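4.2 Your first table-clearing run

Now the fun part! With the Langat arm clamped down and the Preven wrist camera plugged in, you're ready to teach it to find a dish.

1. Set one empty dish on the table. A plain colour that stands out from the wood is lovely to start with.
2. Open Studholm and choose Teach, then New Item.
3. Lower the arm until the live view shows a good stretch of the rim. You don't need the whole dish. 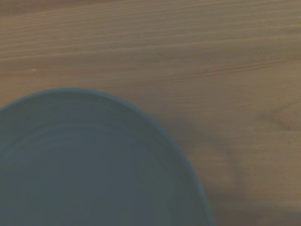

4. Press Hold and keep your hands clear for 6 seconds while the camera settles.
5. Drag the marker onto the rim and press Save.
6. Set speed to 2 and press Run.

Note: Soft shadows are fine. If the marker jumps about, raise Rim Sense towards 100 and save again.

Caution: Never reach under the arm while the light is amber. Keep the load below 330 g, dish included.

Once it works, try a bowl (they're trickier, and great to watch).

Ferkosance guide, text by Tumaini Mohamedi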